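Home News Podcasts Research Contact

Clorkosen podcast to return with 6 new episodes on machine learning

Last updated: 6 March 2022

Clorkosen, the podcast on artificial intelligence made in Flodbridge, will come back later this month with a second season of 6 episodes. The producers announced the dates on the show's website over the weekend and said the new season will spend less time on company news and more on how research gets done.

The first season ran to 17 episodes, most of them under an hour. It began as a campus radio program and moved online after listeners outside the city asked for recordings. The show now has 3,000 subscribers, according to its producers, and is free to download.

Topics for the new season include speech recognition for smaller languages, the cost of training large models, and how students without a computer science degree find their way into the field. One episode will be given over to questions sent in by listeners. Another looks at machine translation in hospitals and was recorded in Ataslow in front of an audience of 42. 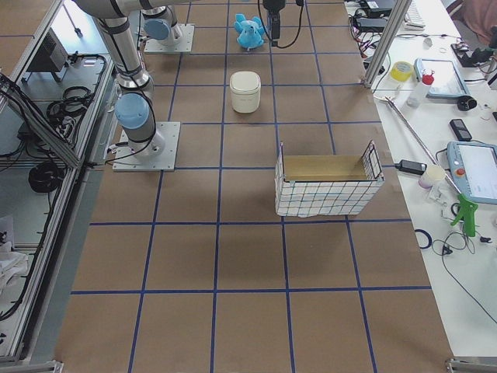

Two robot arms at a work surface marked into squares with blue tape.

The season is paid for by a grant from the Obeidat Fund, which supports science programs for general audiences. The grant covers studio time, editing and written transcripts. Transcripts were the most common request in a listener survey last year - several teachers said they wanted to use the interviews in class but had no text to hand out. Transcripts for the first season will be added as they are finished, starting with the oldest episodes.

Episodes will be posted every second Thursday and will carry no advertising. Each will be split into chapters so that listeners can skip the more technical parts, and a reading list will be posted with it. The Flodbridge public library will also keep printed copies of the transcripts at its main desk.

Listeners can send questions through the form on the Clorkosen website until the end of March. Questions may be submitted in writing or as a short voice message.

Previous Next Back to top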